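Roluvier öffnet Werkstatt für Kleinmöbel in Irdale

Reparatur, Ersatzteile und Rücknahme für Beistelltische, Rollwagen, Hocker und Regale ab Mai unter einem Dach

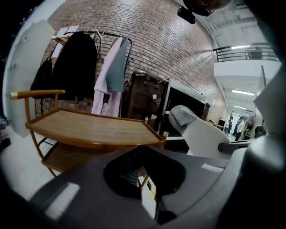

Kleinmöbel aus Holz: Wagen mit zwei Ebenen und geschwungenen Beinen aus Metall und Holz.

Lirnarley, 11. Dezember 2025. Der Möbelhändler Roluvier richtet in Irdale eine eigene Werkstatt für Kleinmöbel ein. Ab Mai können Privatkunden und gewerbliche Kunden dort Beistelltische, Wagen, Hocker, Wandregale und kleine Kommoden reparieren lassen, Ersatzteile bestellen oder nicht mehr benötigte Stücke abgeben. Betrieben wird die Werkstatt gemeinsam mit der Tischlerei Marchetti, die bereits seit mehreren Jahren Gewährleistungsfälle für Roluvier bearbeitet.

Bisher wurden beschädigte Kleinmöbel im Unternehmen überwiegend ausgetauscht. Das galt auch für Stücke, bei denen nur eine Rolle klemmte oder eine Leiste ausgebrochen war. Für größere Möbel wie Schränke und Betten gab es dagegen schon länger einen Reparaturdienst, der zu den Kunden nach Hause kommt. Bei einem Hocker oder einem Beistelltisch lohnte sich die Anfahrt nicht. Mit dem neuen Standort führt Roluvier diese Fälle an einer Stelle zusammen und verkürzt die Bearbeitung.

Die Werkstatt liegt im ehemaligen Lager an der Ostseite des Geländes in Irdale. Das Gebäude hat 361 Quadratmeter Nutzfläche. Sie verteilt sich auf einen Annahmebereich mit Tresen, einen Maschinenraum, einen abgetrennten Raum für Oberflächenarbeiten und das Teilelager. Der Umbau hat begonnen. Die Absauganlage und die neue Elektroinstallation werden im Winter eingebaut, anschließend folgen Böden und Einrichtung. Die Zufahrt erfolgt über das Haupttor, Kurzzeitparkplätze für die Anlieferung entstehen direkt vor der Annahme.

Welche Arbeiten angeboten werden

Repariert werden Möbel aus Massivholz und furnierten Platten sowie Kombinationen aus Holz und Metall. Zu den Standardarbeiten gehören das Neuverleimen gelöster Verbindungen, der Austausch von Rollen, Gleitern und Beschlägen, das Richten verbogener Gestelle und das Ausbessern von Kanten. Tischplatten und Ablagen können abgeschliffen und neu geölt, gewachst oder lackiert werden. Polsterarbeiten sind auf Sitzflächen von Hockern und einfachen Stühlen beschränkt. Korbgeflecht, Glas und Stein nimmt die Werkstatt nicht an.

Die Möbel müssen nicht bei Roluvier gekauft worden sein. Für Fremdfabrikate gelten dieselben Preise, allerdings kann das Unternehmen hier nicht in jedem Fall passende Originalteile beschaffen. Wenn ein Teil fehlt, schlägt die Werkstatt einen gleichwertigen Beschlag vor oder fertigt das Holzteil nach einem Muster an. Das geschieht nur nach Rücksprache.

Antiquitäten und Stücke mit erkennbar historischem Lack werden nicht bearbeitet. In solchen Fällen verweist die Annahme auf Restaurierungsbetriebe in der Region.

Ablauf und Kosten

Kunden melden eine Reparatur über ein Formular auf der Website an oder bringen das Möbelstück während der Öffnungszeiten vorbei. Bei der Anmeldung über das Formular werden Maße, Material und eine kurze Schadensbeschreibung abgefragt. Fotos können hochgeladen werden. Auf dieser Grundlage nennt die Werkstatt einen vorläufigen Preis. Verbindlich wird das Angebot erst, wenn das Stück in der Werkstatt begutachtet wurde.

Die Begutachtung kostet 10 Euro. Der Betrag wird bei einem Auftrag vollständig angerechnet. Liegt der Reparaturpreis über 100 Euro, wird grundsätzlich ein schriftlicher Kostenvoranschlag erstellt, der vom Kunden freigegeben werden muss. Kleinere Arbeiten, etwa der Wechsel einer Rolle, sollen nach Möglichkeit sofort erledigt werden, während die Kunden warten. Für alle übrigen Aufträge erhalten sie bei der Annahme einen Abholtermin.

Auf die ausgeführten Arbeiten gewährt Roluvier die gesetzliche Gewährleistung. Stücke, die sich noch in der Gewährleistung aus dem Kauf befinden, werden wie bisher kostenlos instand gesetzt. Wer in diesem Fall einen Austausch wünscht, kann das weiterhin angeben, die gesetzlichen Rechte der Käufer bleiben unberührt.

Ersatzteile auch zum Selbsteinbau

Im Teilelager werden bis zu 2000 verschiedene Artikel vorgehalten. Darunter sind Schrauben, Dübel, Rollen, Griffe, Scharniere, Regalbodenträger, Filz- und Kunststoffgleiter sowie Tischbeine in den gängigen Längen. Dazu kommen Serienteile aus dem Sortiment von Roluvier, auch für Modelle, die nicht mehr verkauft werden. Viele dieser Teile lagen bislang im Zentrallager in Lirnarley und konnten nur über den Kundendienst angefordert werden, der sie einzeln verschickte.

Künftig sind die Teile im Onlineshop gelistet. Die Suche erfolgt über die Modellbezeichnung oder über die Nummer auf dem Etikett, das bei den meisten Möbeln an der Unterseite oder an der Rückwand angebracht ist. Für ältere Modelle ohne Etikett ist eine Suche nach Bauform und Maßen vorgesehen. Montageanleitungen stehen dort ebenfalls zum Herunterladen bereit. Ein Teil der älteren Anleitungen liegt nur auf Papier vor und wird derzeit eingescannt, die Arbeiten daran werden zur Eröffnung voraussichtlich noch nicht abgeschlossen sein.

Der Verkauf von Einzelteilen ist auch am Tresen möglich. Schrauben und Dübel werden stückweise abgegeben. Bei Rollen empfiehlt Roluvier, ein altes Exemplar mitzubringen, damit Zapfendurchmesser und Bauhöhe verglichen werden können.

Rücknahme und Weiterverkauf

Gut erhaltene Kleinmöbel aus dem eigenen Sortiment kauft Roluvier zurück. Der Wert richtet sich nach Alter, Zustand und ursprünglichem Preis und wird als Gutschrift ausgezahlt. Die Möbel werden in der Werkstatt geprüft, gereinigt und bei Bedarf ausgebessert. Danach stehen sie im Annahmebereich in Irdale und in einem eigenen Bereich des Möbelhauses in Lirnarley zum Verkauf. Kleine Gebrauchsspuren werden auf dem Preisschild vermerkt.

Möbel, die sich nicht mehr herrichten lassen, werden zerlegt. Brauchbare Beschläge und Gestellteile kommen ins Teilelager, Massivholz wird für Ausbesserungen aufgehoben. Der Rest geht nach Materialien getrennt an einen Entsorgungsbetrieb. Für die Abgabe defekter Stücke aus dem Roluvier-Sortiment fällt keine Gebühr an. Fremdfabrikate können nur zur Reparatur gebracht werden.

Zusammenarbeit mit Marchetti

Die Tischlerei Marchetti stellt das Fachpersonal für den Maschinenraum und die Oberflächenarbeiten und verlagert einen Teil ihrer Fertigung nach Irdale. Ihr Stammbetrieb bleibt bestehen und führt weiterhin Aufträge für Innenausbau und Einzelmöbel aus. Annahme, Teileverkauf und Kundenkommunikation übernimmt Roluvier mit eigenem Personal, das zum größeren Teil aus dem bisherigen Kundendienst in Lirnarley wechselt. Beide Betriebe planen, in der Werkstatt gemeinsam auszubilden. Bewerbungen für eine Ausbildung zur Tischlerin oder zum Tischler nimmt Marchetti entgegen, Bewerbungen für Lagerlogistik gehen an Roluvier.

Der Mietvertrag und der Kooperationsvertrag sind langfristig angelegt. Über die Höhe der Investition haben die Partner Stillschweigen vereinbart.

Angebot für gewerbliche Kunden

Hotels, Pflegeeinrichtungen, Büros und Gaststätten können mit der Werkstatt Rahmenverträge abschließen. Darin werden Abholung, Bearbeitungszeit und Stückpreise für wiederkehrende Arbeiten festgelegt. Auf Wunsch werden Möbel gleicher Bauart in mehreren Durchgängen abgeholt, sodass immer ein Teil des Bestands im Haus bleibt. Die Abholung ist zunächst auf das Liefergebiet des Möbelhauses begrenzt. Interessenten können sich ab sofort vormerken lassen und erhalten die Konditionen, sobald die Preisliste vorliegt.

Öffnungszeiten und weitere Termine

Die Annahme wird werktags und samstags geöffnet sein. Die genauen Zeiten gibt Roluvier im Frühjahr bekannt, ebenso das Datum der Eröffnung. Bis dahin läuft die Bearbeitung von Gewährleistungsfällen unverändert über den Kundendienst in Lirnarley. Bereits angemeldete Reparaturen werden dort abgeschlossen und nicht nach Irdale überführt.

Über Roluvier

Roluvier ist ein Möbelhändler mit Sitz in Lirnarley. Das Unternehmen verkauft Wohn-, Küchen- und Kleinmöbel im eigenen Möbelhaus und über den Onlineshop. Zum Angebot gehören Lieferung, Montage und Reparatur.

Über Marchetti

Die Tischlerei Marchetti fertigt Möbel und Innenausbauten für private und gewerbliche Auftraggeber. Der Betrieb bildet im Tischlerhandwerk aus.

Pressekontakt

Roluvier, Pressestelle, Lirnarley
Anfragen bitte über das Kontaktformular im Pressebereich der Website.
Abdruck honorarfrei, Belegexemplar erbeten.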